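Open day at Zindbridge lab draws visitors to a simulated kitchen

2021-07-31

ZINDBRIDGE — The robotics lab of Szabo opened its doors to the public for one afternoon, and many of the visitors spent the longest time in front of a kitchen that does not exist.

The kitchen is a computer model. Inside of it, a white robot arm practises household jobs before the same program is given to a real machine in the workshop downstairs. The lab calls the project Clila, and it was the first time that people from outside the company could see it running.

Remo Monti, who is leading the simulation group, gave the demonstration on a big screen in the meeting room. He explained that a robot which learns in the real world is slow and also expensive, as each broken cup must be bought again. In the model the lab can run 3000 attempts in one night, and in the morning the engineers look only at the attempts which went wrong.

"People expect that we show them the successful ones," Monti told the visitors. "For us the failures are more useful. When the arm misses a cup, we want to know if it misses the cup by the same distance every time."

Visitors were invited to suggest a change to the kitchen, for example a darker light or another place for an object, and the operator typed it in. Several children asked for the lights to be switched off completely. The program was then started again from the beginning, and the group could watch how the arm reacted.

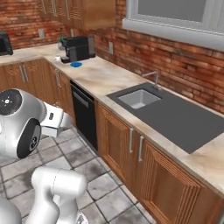
The simulated kitchen of the Clila project, with the robot's white gripper at left and the coffee machine at the far end of the counter. Image: Szabo

The tasks in the present stage are simple. The robot has to move a cup to a coaster, open a cupboard by its handle, or put an object into the sink. Six such tasks are finished, according to the lab, and the next ones should be ready in October. Among them is loading a dishwasher, which Monti described as the hardest so far, for the reason that plates stand close together and the gripper has little room between them.

A large part of the work goes into the surroundings. The lab varies the colour of the walls, the pattern of the counter and the material of the cupboards, so that the robot does not learn one kitchen by heart. At the moment the library contains 1001 versions. The version with the brick wall was chosen for the open day after a vote among the staff.

Consuelo Inga, a retired home care worker from Sirkuvside, travelled to Zindbridge together with her neighbour to see the demonstration. She said she had worked in kitchens of clients for a great part of her life and had some doubts about the idea.

"In a real kitchen there is always a tea towel on the handle and a bag on the floor," she said. "I asked him if the robot knows this. He wrote it down, so I hope that next year there will be a tea towel."

Monti confirmed later that clutter is on the list of the group, but he did not want to promise a date. He also said that the lab has no plan at the moment to sell a kitchen robot. The results are meant in the first place for companies that build assistance equipment for older people and for people with a disability.

In the second part of the afternoon, visitors could go downstairs to the workshop, where a real arm repeated one of the tasks at low speed behind a safety fence. The programme also included a short talk on how the models of furniture are drawn and measured, and a table where school students could try to steer a simulated gripper with a game controller. The queue for the controller was long until closing time, and the lab extended this part by half an hour.

The tour was free of charge, but places were limited to 70 and all of them were booked in advance. Szabo said it will organize a second open day if there is enough interest. People who did not get a place can leave their name at the front desk in Zindbridge or send a message through the company's website. Groups from schools are asked to write separately and to mention the age of the students.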